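Grasero Countertop Glass Rack, gold finish

Sold by Viklund Tableware, Grurnbridge

Item 300-G. In stock. Usually leaves the warehouse within 3 working days.

The Grasero is an open wire rack for stemware and everyday glasses. It stands on a counter, a sideboard or a shelf and needs no screws or wall fixings. The wire is steel with a gold-tone coating, and the feet have clear caps so the rack does not mark stone or painted surfaces.

We sell it mostly to people who have run out of cupboard space, and to small cafes that want glasses within reach of the table. It lifts with one hand when empty. Take the glasses out before you move it.

Details
Finish: gold
Material: coated steel wire
Assembly: none
Feet: clear caps, replaceable
Care: wipe with a damp cloth, dry by hand
Not suitable for the dishwasher
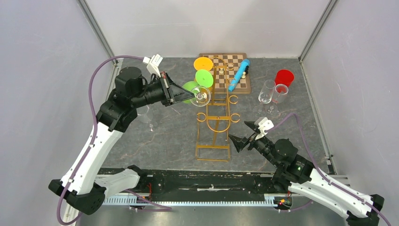
Murali Sastry writes that he has used the Grasero since September for wine glasses and a couple of tumblers, and that the coating has held up well next to the sink. He would have liked the spare foot caps to come in the box. One of his went missing when he cleaned behind the rack, and he had to order a set separately.

Spare caps are listed under Parts as item 300-F. They are sold in sets and fit both the gold and the black finish.

Which glasses fit

Most wine glasses with a round bowl and a standard stem will sit in the rack without touching each other. Very wide balloon glasses take up the space of two, so leave a gap beside them. Straight drinking glasses and plastic cups can go in as well. Champagne flutes are too light at the base for this rack and we suggest the taller Plenau instead.

Load the rack from the middle outward. If you put all the heavy glasses at one end it can tip when you lift one out.

Cleaning

Use warm water and a little dish soap. Do not use steel wool, scouring powder or any cleaner with bleach, as these dull the gold coating and the damage can't be polished out. If your water is hard, white spots will show on the wire after a while. A cloth with some vinegar takes them off. Rinse afterward.

Ordering in quantity

Racks are packed singly. Trade orders ship on a pallet of 96, and mixed pallets of gold and black are fine. For orders over 1000 pieces, write to Sumathi Mudaliar at the Grurnbridge office for a price and a delivery date.

Returns

Unused racks can be sent back in the original carton. Please keep the cardboard insert, which stops the wire from bending in transit. We do not take back racks that have been washed.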